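4 min read

Search articles Search

Chaltu Gebreyes runs data collection at Pliltarico, where a simulated arm is being taught to pick small parts from a round tray and put them in a bin. She is particular about the word "example." An episode counts as one, she says, only after a person has watched it through.

The team set itself a target of 1000 accepted episodes by June. Each is driven by an operator through the simulator, which is called Tostari, and stored as joint positions, gripper commands and rendered views.
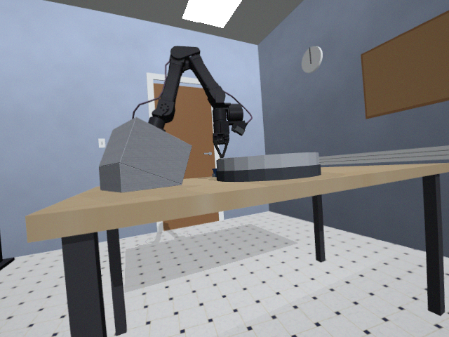 Early batches were rejected for a dull reason. "Operators paused before closing the fingers," Gebreyes says. "The policy learned the pause. It would stop over the part and stay there." Idle steps are now trimmed before training, with up to 2 seconds left in at each end.

She keeps the room the same within a batch and varies the start pose and the part position. Lighting and wall color change between batches.
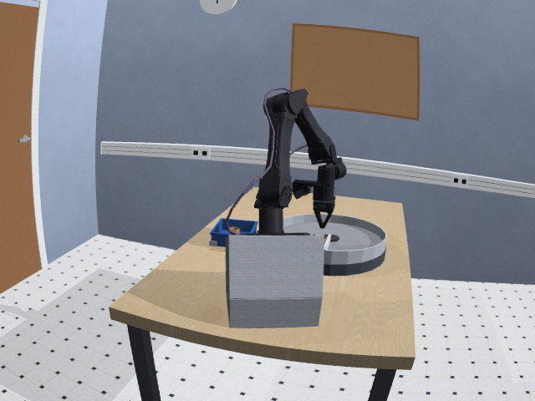

"If everything moves at once, I can't tell which change broke it," she says. Her group tried full randomization with a partner, Dunmore, and went back to the slower method after one round.

Failed grasps are kept in a separate set. A retry inside a single episode is accepted if the operator recovers without a reset - Gebreyes calls these the most useful data she has.

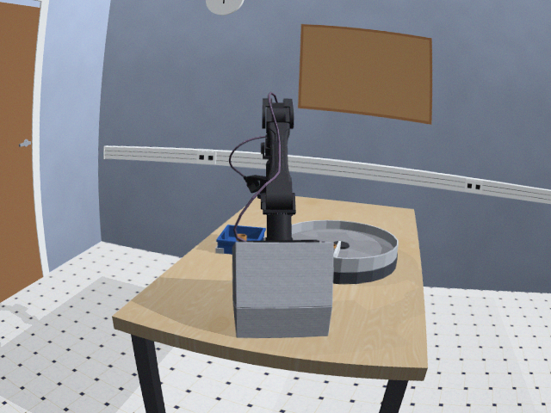 The simulated cell, with the blue bin to the left of the arm and the round tray to the right.

Views are checked against the joint log before an episode is released. A timing offset of 2 steps was enough to spoil one batch. "The images looked fine," she says. "The actions belonged to slightly later images. You only see it when you plot them together." 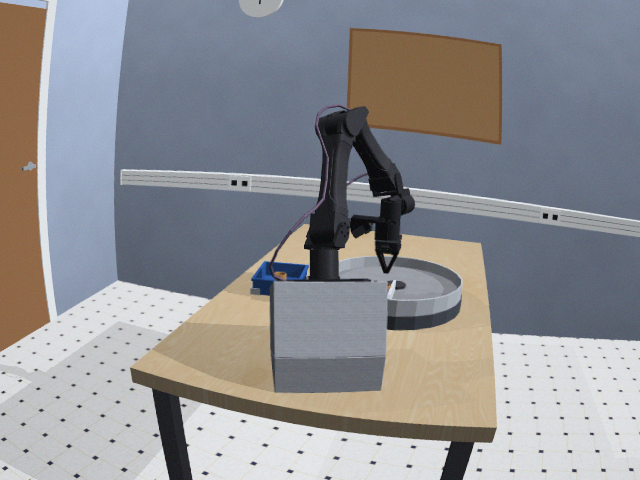

The approach from above gets the closest review. Operators differ in how high they stop and how fast they come down, and she wants that spread recorded. Labels are added afterward in Usine, the in-house annotation tool: approach, close, lift, carry, release. Episodes on which 2 reviewers disagree go back to Gebreyes, who relabels them herself, usually before 9 a.m.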